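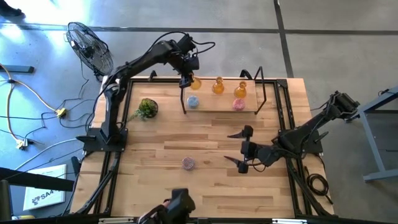

Demonstration table, left arm at the tray, flasks and dishes set out.

Print this page | E-mail this page

Open day walk-round: robot table
Clodida demonstration area, Bramness building
Last updated: June

Checked before doors opened and again at the midday break. Mark each line OK, FIX or N/A. Comments go under the line they belong to.

1. Table and frame

Frame level, no rocking: OK
Arm bases tight on the frame: OK
Left base was retorqued at setup. Paint mark still lines up.
Wood top clear of tools and spare screws: OK

2. Arms and grippers

Emergency stop tested from the operator's position: OK
Tested once per arm.
Speed limit set for visitors: FIX, then OK
Controller still had the setting from the Kwok trials. Now capped at 100 mm per second for the whole day. Do not raise it for the afternoon group, even if asked.
Gripper fingers free of cracks and burrs: OK
Cables at the left wrist have slack through the full reach: OK
The loop is large. Watch it when the arm goes over the tray.
Coiled cable on the right side of the table: FIX
Hangs close to the floor. Tie it up to the frame before the first group.

3. Items on the table

Flasks upright and away from the front of the tray: OK
Flasks stay empty for all runs. No liquids on this table.
Small dishes, blue and pink, on the tray: OK
Speckled dish in the middle of the table: OK
Start position for the pick. Put it back by hand only with the arms stopped.
Potted plant: FIX
Too near the left arm. Presenter wants to keep it on the table, so move it toward the far left corner and rerun the path at low speed.

4. Floor and power

Yellow extension cord and power strip: FIX
Cord and thin black cables run over open concrete on the left. Cover them or keep visitors to the right. Isness can lend cord covers, ask at the loading door before 9.
Load on the power strip: OK
Fan plus one charger, under 1000 watts.
Fan guard in place, stand steady: OK
Sign on the floor, lower left: FIX
Slip hazard. Hang it up or take it away.

5. Visitors

Line taped 70 inches from the frame: OK
Gets scuffed by noon. Bring the tape roll.
Closed shoes for anyone inside the line: OK
Eye protection for presenters: OK
Second person at the stop button whenever the arms are powered: OK
If that person leaves, power goes off until they are back.

6. Midday recheck

Coiled cable tied up: OK
Plant moved: OK, path rerun with no contact
Cord covers down: two short, rest of the run taped
Floor sign: gone

Open item for the next open day: longer cord covers.

Questions about this checklist: Clodida safety desk, Bramness building
Copyright Clodida. All rights reserved.
Back to top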